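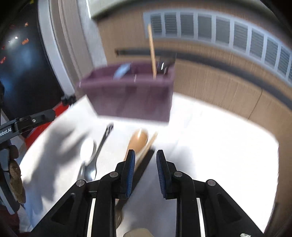

Home Recipes Around the house About Contact

29 January 2020

Quick one today, the soup is on and I have to be out the door in 40 minutes.

So. The utensil drawer. Gave up on it. Every time I wanted a wooden spoon the whole thing jammed, and you had to stick a butter knife in the gap and wiggle. Griet said just get a caddy and put it next to the stove like a normal person. Fine. Got one in Pakville, purple, sort of mauve, open on top with a divider. I wanted white but they had no white and now I like the purple better.

Everything came out onto the table first. Forks, spoons, spatulas, a melon baller (why). Then the rules, which I made up as I went:

Wooden stuff stays. I use the wooden spoon with the brown bowl every day, it's ugly and it's mine. The flat spatula too, best thing there is for eggs.

Metal things with long handles, right side. They're heavy so try the caddy before you fill it all the way, my mom's old one used to tip over if you looked at it.

Forks and eating spoons do NOT live in the caddy. They go back in the drawer, in the tray. Koen put a fork in there within the hour. We talked about it.

Left side is still a bit of a mess, I keep dropping whatever in it. Will fix.

Oh and wash the caddy befor you load it, mine had a sticker on the bottom that left glue everywhere. Cooking oil and a paper towel, 2 minutes, gone.

Drawer opens with one finger now. Next is the pan lids, which I have been putting off since October. Els if you're reading this I still have your ladle, come get it.

Ok soup.

We use cookies to improve your visit. Accept Read more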